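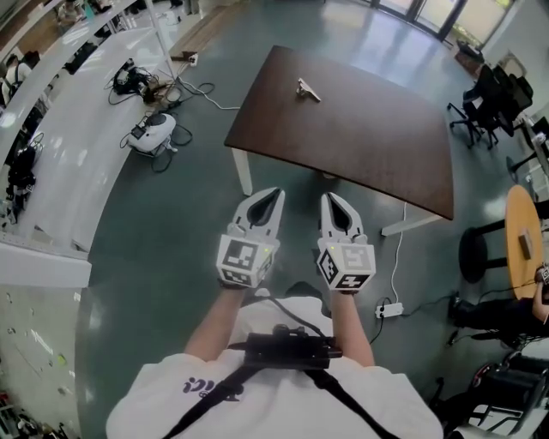

People keep asking if a machine can do their chores yet. Short answer from me, after following this since September: a few of them, slowly.

Floors are fine. A robot vacuum does a floor. Picking stuff up off a table and putting it where it goes is still the hard part.

Clips, staplers, keys, anything small and shiny lying on its side. A person doesn't think about it. A gripper with two fingers has to come in at the right angle or it just pushes the thing along.

Worik put out numbers for table clearing. 1,902 tries, 690 clean pickups. I'd like to see that split by object and they didn't do it.

Shop floor is further along, mostly when the part shows up in the same spot every time. Fusbridge runs 2 arms on bin sorting and someone still walks over to fix jams.

Cords are worse than clips. I haven't seen anyone unplug a power strip and coil the cable without help.

My guess is 3 years for wiping and stacking. Laundry later. I'm still doing my own dishes tonight.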